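Helwood Forum > Simulation and Learning > Policy training

Door-opening policy: success rate drops when I randomize camera tilt. Is the result still worth reporting?

Asked in March, 3 answers, tagged: mobile manipulation, domain randomization, evaluation

I am training a two-arm mobile robot in simulation to approach hinged interior doors, grasp the handle and pull. The rooms come from the Skokedier scene set. The policy takes RGB from a body-mounted camera plus joint positions, and outputs arm targets and base velocity. Training is behavior cloning on 760 scripted demonstrations, no fine-tuning.

With the camera at its nominal pose I get 81 percent success over 200 evaluation episodes. The method section of my write-up says the policy is robust to mounting error, so I added random roll and pitch to the camera at evaluation time only. Success fell to almost 60 percent. The demonstrations were all recorded at the nominal pose.
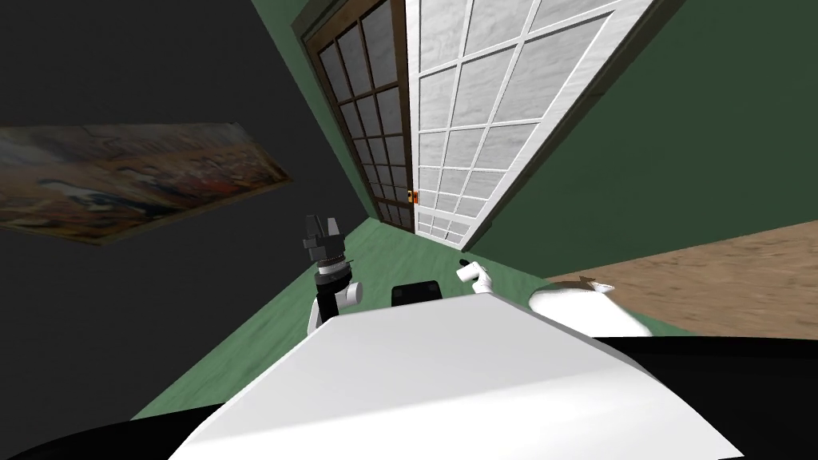 The failures are not spread evenly. Doors with plain panels lose very little. Glazed doors with a grid of small panes account for most of the drop, and double doors are worse than single ones. In the typical failure the arm reaches a point beside the handle, closes on nothing, and the episode times out. Base motion looks fine up to that point.

Two questions. First, is it legitimate to report the nominal number as the main result and put the tilted number in an appendix? Second, is there a cheap fix that does not involve recording the demonstrations again? I have the full simulator state saved for each one.

Answer 1 (accepted)

On the first question: put both numbers in the same table. If the text claims robustness to mounting error, the tilted evaluation is the test of that claim and the nominal one is the baseline. Moving it to an appendix will draw the obvious review comment. Give the tilt range in degrees too. Your post leaves it out, and a drop of that size means something different at 3 degrees than it does at 25.

On the second: you have saved state, so you do not need new demonstrations. Replay each trajectory and re-render the camera stream with a sampled tilt. Hold the tilt constant within an episode, as a real mounting error would be. If you resample every step you are training for vibration, a separate problem. The joint targets stay valid as they are expressed in the robot's own frame. Check that your base velocity is too — in the older Kruger exporter it is written in world coordinates by default.

Two more checks before you retrain:

Run the tilted evaluation with the handle position supplied from ground truth. If success returns to the nominal level, the loss is in perception and re-rendering should recover a good part of it. If it does not, look at the controller.

Split the tilted episodes by roll and by pitch. My guess is that roll does most of the damage on the paned doors, where a network can lean on the vertical and horizontal lines to place the handle. That is a guess. I have only seen it on drawers.

Also use the same 200 seeds for both conditions and report the paired difference.

Answer 2

Random crop and color jitter fixed this for me. Try that first, it is one line in the config.

Comment on answer 2: Color jitter does nothing for geometry. Crops give some tolerance to shift but none to roll.

Answer 3

We had a similar drop on the Cluvport benchmark and fed the camera extrinsics to the policy as an extra input. It helped, but only after the training data contained varied poses. With one fixed pose the network ignored the input entirely. So do the re-rendering from answer 1 either way, then add the extrinsics and compare. If your claim is robustness to unknown mounting error you cannot use the true values at test time, so keep that run as a separate row.

Comment from the asker: The ground truth handle test brought it back to within two points of nominal, so perception it is. Base velocity was in world coordinates, thanks. Re-rendering now, will post the table on Monday.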